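About Sirkalel

Sirkalel Language School was founded in 2000 to offer evening classes to working adults. Our director, Khang Võ, began with one class in a rented room on Radik Street. The school now teaches English, Vietnamese and Thai at every level from beginner to advanced.

Courses run for 16 weeks, and no class has more than 20 students. Teachers hold a recognized certificate and complete 40 hours of further training each year. Placement interviews are free of charge and take place on Saturday mornings.

The Huỳnh Reading Room is open to all enrolled students. It lends textbooks, graded readers and audio courses – most of them for up to one month. 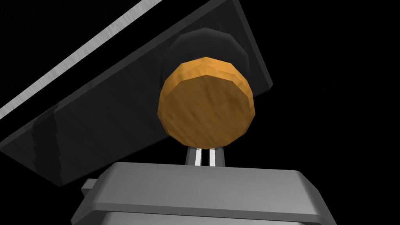
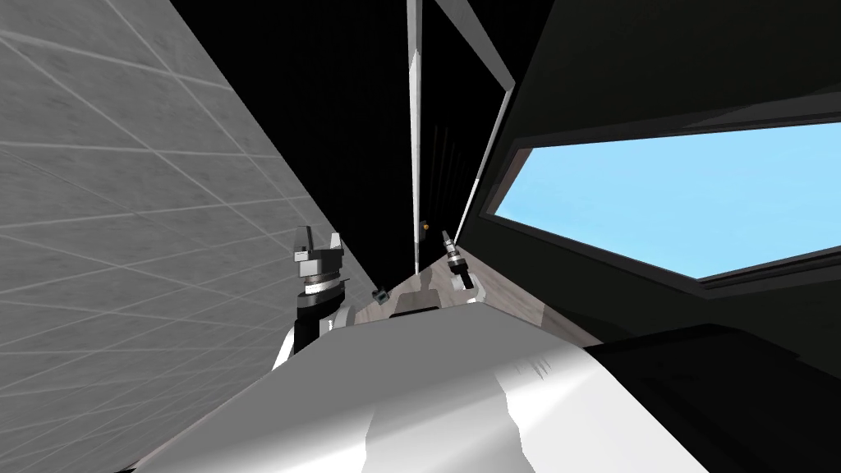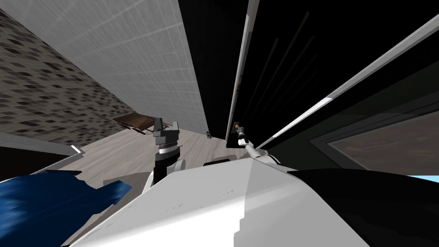 The Wimon Fund pays part of the tuition for students who could not otherwise attend. Applications are accepted until the end of August and should be handed in at the front office with a short letter of support from an employer or teacher.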